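Trernard Residents' Board › Buildings and Grounds › Countertop replacement, shared kitchen

urkville_office
Posted in April, 9:40 a.m.

Members are invited to comment on the proposed replacement of the countertops in the shared kitchen at Urkville House. Two quotations have been received. Bozkurt has offered natural marble with a 20-year warranty on the installation. Tindamell has offered a laminate with a printed marble pattern, with delivery in 13 working days. Comments posted here will be passed to the building office before a decision is made.

northstair
Reply 1

I wish to record my support for the laminate. The kitchen is used by 94 households. Natural marble stains when lemon juice or vinegar is left on it, and the surface would need sealing on a regular schedule. The building has not kept to such a schedule for the hallway floors, and I see no reason to expect better in the kitchen.

quarterround
Reply 2

I respectfully disagree with the previous member. The present laminate swelled at the sink seam within a few years of being installed, and it could not be repaired. Stone can be honed and polished again in place. The office should compare the cost over 20 years and not only the price on the first page.

The question of color also deserves attention. A white surface with gray veining suits the north side of the building, where the kitchen receives little daylight. Both firms can supply it.

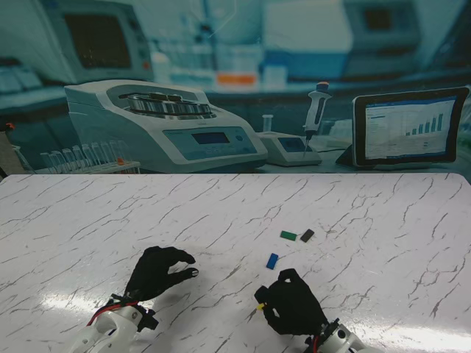 Veining should run in one direction across the whole length, including the section by the window. If the pieces are cut without regard to this, the seams will be plain to everyone. I would ask that the contract say so in writing.

northstair
Reply 3

The swelling at the sink was caused by a leaking faucet that went unreported – a fault in the plumbing, which would have damaged the cabinets under any countertop. I do agree with the point on veining.

d_wing_tenant
Reply 4

May I ask whether either quotation includes removal of the old countertops? The last time work was done, they stood in the bicycle room until June. I have no strong view on the material. A matte finish would be my preference, as gloss shows every fingerprint.

urkville_office
Reply 5

Removal is included in the Bozkurt quotation. Tindamell lists it as a separate charge, and a revised figure has been requested. Both firms have been asked for samples in matte and gloss. These will be placed at the front desk when they arrive, and members may borrow them overnight on signing the sheet.

quarterround
Reply 6

Thank you. My preference for stone stands. Please confirm whether the backsplash is part of either offer.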